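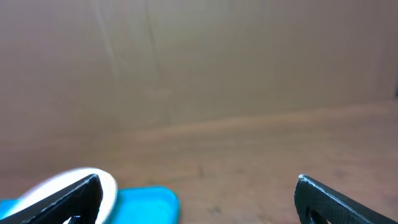
How can a small forklift lift a heavy load and not fall over?

A forklift carries a very heavy weight in its back part, and this weight balances the load that sits on the forks in front.

Think about a seesaw in the playground. If you sit on one side alone, your side goes down. When a friend sits on the other side, you can both stay in the air. The front wheels of the forklift are like the middle point of the seesaw. The load is on one side, and the heavy weight is on the other side. The name of this weight is the counterweight, and it is mostly made of iron.

A heavy machine

In the warehouse at Faldale there is a forklift which the drivers call Osex. It can lift 600 kilograms. The machine itself is much heavier than this, and children who visit are often surprised. They think that the forklift must be light to move so quickly between the shelves.

Kirsten Bundgaard has driven Osex since one February, when she was new in the job. She told us that the first thing she learned was to look at the small metal plate near the seat. On this plate is written how much the forklift may lift, and how high.

Why is the distance important?

Go back to the seesaw. If your friend moves closer to the middle, your side becomes stronger, and down you go. The same happens with the forks. A box which is close to the machine is easy to hold. A box at the far ends of the forks pulls much more, even if it is the same box. So the driver pushes the forks all the way under the load before lifting.

What lifts the forks?

The forks move up and down on a tall metal part called the mast. Inside the lifting parts there is oil. A pump pushes the oil into a long tube, the oil pushes a rod, and the rod goes up. To bring the load down, the driver lets the oil flow back slowly.

Try it at home

You need a ruler, a pencil and a few coins of the same kind. Put the pencil on the table and lay the ruler across it, so that the pencil is under the middle, at 15 on a ruler of 30 centimeters. Put one coin at one end and two coins at the other end. What do you see? Now move the two coins slowly toward the pencil. At some place the ruler will be almost level.

A word to know

Load: the thing that a machine lifts or carries. It can be a box, a pile of bricks or a big bag of potatoes.

Text: Akash Dubey. Checked by Kwame Mensah.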